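Product Review Unit, Handout 5
Lecturer: Britta Fuchs

Kit under review: Grendik bench arm with jointed hand, sold by Grisside. List price is $2397 for the arm and hand. The wrist camera is a separate item at $247. Bring both data sheets to class.

What the seller claims: the kit can be set up on an ordinary desk and taught to sort and move small household and electronic items without fixed jigs.

What we check: reach, grip, and how the hand deals with cords. 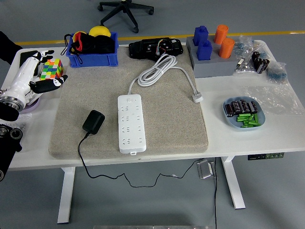 Reach is taken from the shoulder mount to the fingertips. The data sheet gives 516 mm. Measure it yourself, with the arm level, and write down both values. Réka Hegedűs has the tape and the score sheets.

Grip is scored per item, pass or fail. A drop after the lift is a fail. Do not reset the item by hand until the score is written down. 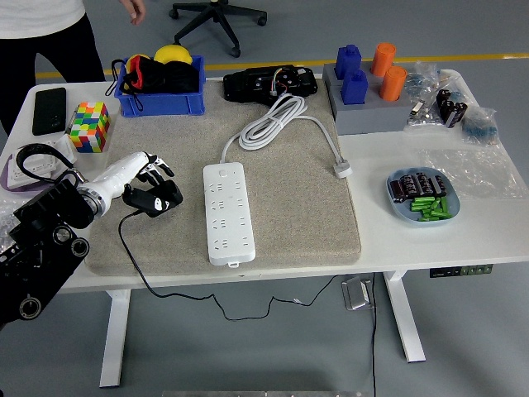 Cords are the hardest part of the review, and the Grisside manual gives them one short paragraph. A cord changes shape each time it is touched, so a stored path is of little use. Treat the power strip on the mat as two tasks: first the strip, then the coiled cord and its plug. Score them on separate lines.

Reading for next week: manual, section 5. Gergely Jakab will cover the service contract.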